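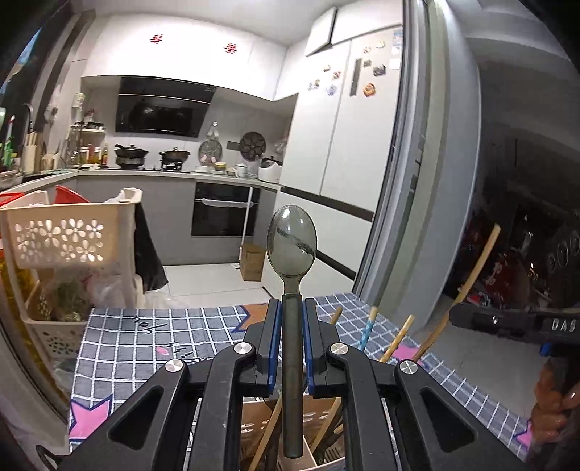 How many people is Datent letting go?

The figure given to staff on Thursday was 553, most of them in billing, support and the middle layers of management that used to sit between the two.

It is the second round since the merger with Gandier, and the second to arrive by calendar invitation. The first was called Project Clarity. This one has no name, which some of the people invited took as progress. The meeting was booked for 9 in the morning, ran for 9 minutes and had its chat function switched off, so anyone with a question was directed to a form. The form asked for an employee number. By lunchtime a fair few of those numbers had stopped working.

Readers with long memories will recall that the merger was going to create jobs. The joint release promised 100 new roles at the Ekwueme Street office, and there was a nice line in it about a centre of gravity for the whole region. We rang to ask how many of the 100 had been filled. The press office said the roles had been "reimagined as capacity". We asked whether capacity gets a parking spot and were told someone would get back to us.

The money side is not especially mysterious. Datent borrowed to buy Gandier when borrowing was cheap, the loans have been rolled over at a rate that isn't, and two of Gandier's bigger customers left in the first year with their payroll contracts under their arms. What remains is a company with two head offices, two of most software licences and, until Thursday, two of most people. The overlap was always going to be trimmed. Staff we spoke to had mostly worked that out for themselves and would have liked to hear it before they signed new leases.

Terms are as follows, going by the letter several readers forwarded to us. Permanent staff get their notice period plus two weeks' pay for each year of service, capped at 52 weeks. Contractors get their notice and a paragraph of thanks. Anyone who moved over from Gandier has their earlier service recognised, although the letter says this on page four and appears to say something different on page two, so it would be worth getting your own count of years in writing before you sign anything. Unused leave is paid out. Laptops go back in the box they came in, and if you didn't keep the box, join the club.

Those staying behind have been told there will be a town hall in May to talk about culture. Attendance is optional and will be recorded.

Over at Damisar, which competes with Datent for much of the same work, the careers page picked up a banner by Thursday afternoon reading "Looking for stability?" Damisar cut its own support desk last winter, so we'd suggest reading that one as a genuine question.

If you're affected and have a copy of the letter that differs from the one described here, send it along. We don't publish names, and we'd particularly like to see a page two that agrees with its page four.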